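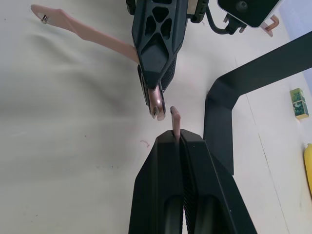

The color is called Petal. I know this because it says so on the box, on the instruction sheet, and on a sticker that someone at the factory put on the one surface you will be looking at for the rest of your life. I would have called it Band-Aid, or possibly Knee. It is a pale pinkish beige, somewhere between a hearing aid and the bathroom at my great-aunt's, and I chose it on purpose because the white was sold out and the gray cost more.

The thing itself is a Grirska, a wall valet. If you haven't run into one, it is a bar that goes on the wall with arms that swing out so you can hang tomorrow's shirt on it, or in my case a coat, a different coat, and the bag I keep meaning to take back to the library. Each arm looks a bit like someone sawed a clothes hanger in half and then felt bad about it and rounded off the end. When you aren't using them they fold flat against the wall. When you are using them, according to the photo on the box, you become a person with linen trousers.

I got it from Kozan, the housewares place out past Jarkasbridge where the carpet store used to be. I went in for a dish rack. I still don't have a dish rack.

Anyway, small parts.

I am going to talk about small parts for a while, so if you came here for the soup recipe I promised in my last post, it's coming, the soup is resting.

The box holds the bar, the arms, a bag of screws, a bag of copper-colored L-shaped brackets, and a third bag that the instruction sheet refers to as "components." There are 23 steps. The first one is a drawing of a man with no face looking at the box. The second is the same man, now with a screwdriver, and I swear he's slumped a little. By the time the brackets show up he has been replaced by a pair of disembodied hands, and we never learn what became of him.

The arms are straightforward. One screw goes through the rounded end, and the screws are decent, shiny, with a head that takes a screwdriver without chewing itself up. I have bought furniture costing ten times as much whose screws were apparently made of butter. So credit to Grirska there. You tighten until the arm stops flopping, then back off a touch so it still swings, and for a few minutes you feel like a person who understands hinges.

Then you get to the tabs.

A tab is a sliver of the same Knee-colored plastic, and it has to go into a slot just big enough to suggest that it might fit. It stops the arm from swinging past the point of no return and dumping your coat on the floor. I know what it does because I left one out the first time to see whether it mattered. It mattered. The coat was wool and the floor had recently hosted a dog.

The sheet says "insert tab until click." I have thought a lot about this click. With some of them I got a click. With some I got a sort of cough. With one I got a very clear click, followed by the tab coming out the other side and going under the stove, where it now lives with a grape and whatever the stove considers its own.

They bend, too. You push one at a slight angle and the tip goes over a little, and from then on it is a tab with a lean, and you can press it straight between your thumb and the table as much as you like but it will remember. I tried warming one in a cup of hot tea on the theory that it would soften. It did soften. Then it was a bent tab that smelled like bergamot, and I still had to drink the tea.

I called Benedek Hegyi, who lives downstairs and who once rebuilt an accordion. He turned a tab over a few times, held it up to the window, and asked me why I hadn't just used a nail. I said the wall was plaster. He said his wall was plaster too, and had nails in it. We left it there. He did tell me one useful thing before he went, though, and I'll pass it on: don't push the tab from the end. Hold it low, near the base, as close to the slot as you can get and still see what you're doing, and let it go in slowly. If you push on the tip, all the bend goes into the tip. It's the same as threading a needle, he said, which I would have found more reassuring if I could thread a needle.

His way worked, more or less. I got the rest of them in before dinner, if we agree that dinner can be at ten.

A word on the brackets, since I've seen other people online confused about these. They are L-shaped, they are small, and they go on after the arms but before the bar goes up. The sheet shows them going on after the bar goes up. Do not believe the sheet. If you put the bar on the wall first, there will be no room to turn the screwdriver, and you'll end up doing it in eighth-turns with your cheek against the plaster, like someone listening to the neighbors. I took mine down and started again. I also found a spare bracket at the end, which I've put in the kitchen drawer with every other spare bracket I've ever been given. I have never used one. If the building falls down I'll be ready.

I like the copper color, for what it's worth. I don't think it goes with Petal, and I don't think it was meant to, I think somebody at Grirska had two leftover batches of things and a deadline. But next to the beige it warms up a bit in the evening when the hall lamp is on, and there are mornings when I walk past and think, that's almost handsome. Then I put my glasses on.

Cost, for those who asked under the last post: 239, before the discount Kozan gives you for joining their mailing list. I joined. I have since received more than 800 emails, or that's how it feels, mostly on the subject of storage baskets. The bus from Kirnach takes you nearly to the door, and the driver will let you on with the box if you stand it up and look tired.

Is it worth it? I'd say it's a good object with a bad afternoon attached. The arms swing nicely. The bar hasn't moved. It holds two winter coats and a damp towel without complaint, and the hook on the back of the door, which had been carrying the whole household by itself for years, has been allowed to retire. My chair has also come out of this well. It was the other place clothes went, and now it's possible to sit in it, which I did last night for the first time since November, and found the remote.

Things I'd do differently:

Work on a towel. The small parts roll, and a bare table is a launch pad.

Open one bag at a time. I tipped all three out together because I wanted to see what I had. What I had was a mess.

Do the tabs first, in daylight, before you've used up your patience on the easy stuff. The sheet puts them near the end, when you're hungry.

Write to Grirska for a spare tab before you start, and not from the kitchen floor with a flashlight in your teeth. They did answer me, politely, and they're sending two. They wanted to know which color. I typed "Petal" and then sat there a minute looking at it.

Until those arrive, the arm on the far left has no stop, and we've all agreed to hang only scarves on it. The dog has been told. Soup next time, probably, if I can find the pot. It used to dry on the rack I didn't buy.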